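Tumasen Clear Storage Bin

A see-through plastic bin for desks, shelves and craft tables. The Tumasen comes in 2 sizes, low and deep, and both are sold without lids. Each one is a single molded piece with a plain rim.

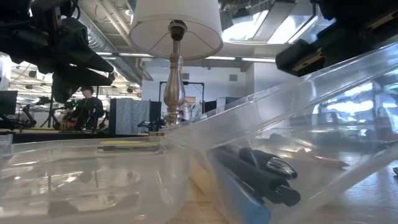 The deep size measures 14 inches long and 9 inches across. It suits pens, markers, chargers and other small supplies that get lost in a drawer. The walls are fully clear, so black pens and anything blue underneath them can be picked out from the side. Wash by hand with mild soap. Do not use scouring pads, which leave marks on the plastic.

Ships from our Brurkgate warehouse. Bulk orders of 55 or more: contact Latifa El Fassi in sales.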